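3.2 What stays out on the table

I should say at the start of this section that I came to table clutter by accident. My plan in May was to write about cupboards (I had a whole chapter on cupboards!), but people kept steering me back to the table, where things get put down on the way to somewhere else and then just stay. Kirsty Mottram and I went through 485 diary entries from the Ikbridge households, and the small plastic things came up again and again – lids, tubs, bags of bits waiting to be sorted.

What I love about these is how little room they need before they start to feel like a mess. A big bag takes up one corner and people work round it quite happily, but the little pieces and crumbs of stuff wander, and those were what our diary keepers grumbled about most.

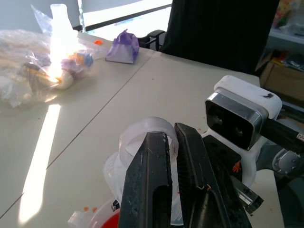
Figure 2. Tabletop with a crumpled clear bag, a red and white round container and a frosted plastic item, in sunlight.

The tabletop in Figure 2 has plenty of the small stuff I mean, tiny orange bits near the container and a speckling of orange and red dots over the cream surface. Strong sun picks all of that out, and several people wrote that they only wiped down on bright days. Young-sook Jin found much the same in her Noltatau interviews, though her families tended to clear the bags first and leave the crumbs for later – the opposite of mine. I come back to that difference in Section 4.

Related items
Cupboards and their contents: notes from Ikbridge
Bags within bags: storage in Noltatau homes
The Jestetti kitchen diaries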